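Washing-up water use in shared student houses, Rirkport

Introduction

Our project looked at how much water goes down the kitchen sink in shared houses, and whether a simple change of habit could bring it down. We chose two houses in Rirkport, both let to second-year students.

Method

Each house kept a sheet by the sink through April. Whoever washed up wrote down whether they used a bowl or a running tap, and how long the tap was on. We worked out the flow of each tap with a measuring jug and a stopwatch.

The Brosow house has an older mixer tap that cannot be turned down very far. The Klinhom house has separate taps and a smaller sink.

Results

We collected 188 entries. Total use came to almost 4,000 litres. Running-tap washes used more water in both houses, and the gap was wider at Brosow. Entries made late in the evening were often missing the time, so we left these out of the averages.

Sponges and cloths

People who left the tap running often said they were rinsing the sponge between items. A second, small bowl for rinsing would deal with this.
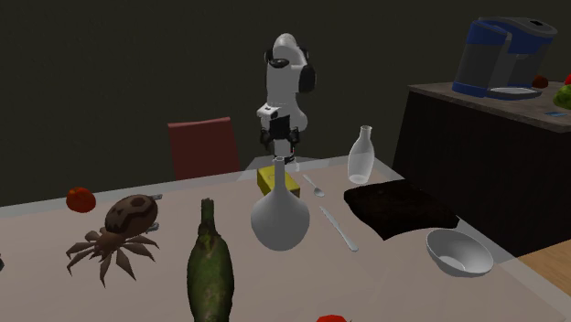
Limits of the study

We relied on people filling in the sheet themselves. We did not measure hot and cold water separately, and neither house has a dishwasher to compare against.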